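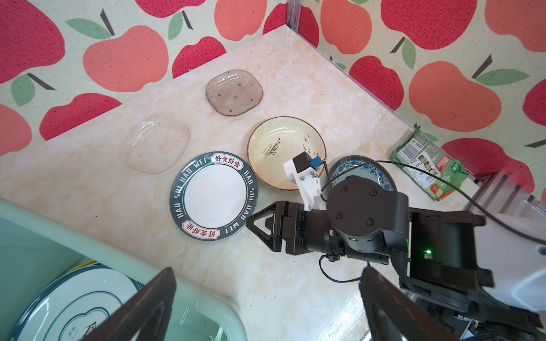

Food waste in shared student kitchens: does a shared shelf help?
Project report, group 5
Rosaura Mamani and Walter Huaranga

1. Why this topic

We both live in shared houses and both throw out too much food. Bread mostly. Also half bags of salad, the end of a block of cheese, rice that somebody cooked for six and ate for one. Module brief said pick a household problem and test one change, so this was the obvious pick. Walter wanted to do heating but we had no meters.

Question we settled on: if a house has one shelf in the fridge where anything can be eaten by anyone, does less get binned?

2. Background

Not a lot on student houses specifically. Most of what we read was on families, where one person does the shopping and more or less knows what is in the fridge. Student houses don't work like that. Everyone buys their own milk. The oldest thing we used was a 2010 course handout on kitchen diaries, which is where the diary layout comes from (see section 3). Bit dated but the layout is fine.

One thing that came up again and again in the reading is portion size. People fill the plate they have. Big plate, more food, more scraping into the bin after. We did not test this but kept it in mind, and a couple of diary entries mention it.

3. Method

3 houses, we call them Jivel, Deltel and Skasholm so nobody's adress is in the report. Ran through September, first half as normal, second half with the shared shelf. Each house got:

a diary sheet on the fridge door
a lidded tub for food waste, weighed every evening at 7pm
a roll of masking tape and a pen for dates

Rules for the shelf. Anything on it is free to take. Put the date on. If it's been there 3 days, cook it or bin it, and write down which. Peelings, teabags and bones went in the normal bin and were not weighed.

Diary sheet asked what was thrown out, why, and who bought it (initials, optional, almost all left blank).

4. What happened

Jivel. Went well. Food waste down 40 per cent by weight in the second half. They started cooking together on Sunday-type evenings without us asking, big pan of soup, whatever was on the shelf went in. So is it the shelf or the soup? Can't separate the two with what we have.

Deltel. Hardly any change. The shelf filled up in the first couple of days and then stayed full, mostly sauces and one very old jar of pickled beetroot. Two housemates told Rosaura they felt rude taking things even though the rule said take them. Dates were missing on most items.

Skasholm. Dropped, then crept back up. Tub was not weighed for 5 evenings as the scales ran out of battery, so we have left out a percentage for this house. Diary was the best kept of the lot though, and the reasons are useful: "forgot I had it", "went out instead", "made to much pasta again".

Bread was the most common entry in every house. Freezing it would fix nearly all of that. Only Jivel had freezer space.

5. Problems

Small sample, obviously. People knew they were being weighed. Start of term as well, so everyone was still shopping like their parents do and that would probably have settled down anyway. We should have run one house with no shelf at all to compare against, our tutor Dr Pretorius pointed this out at the halfway meeting and by then it was too late to change.

Also takeaways. We never decided if takeaway leftovers counted. Jivel weighed them, the others didn't.

6. If we did it again

Comparison house. Spare batteries. Decide on takeaways first. Put a bread bag in every freezer and ask about plate size in the diary. Longer run, up to the winter break if people will put up with it.

Diary sheets are in the appendix, Skasholm's page 2 is missing, will add when Walter finds it.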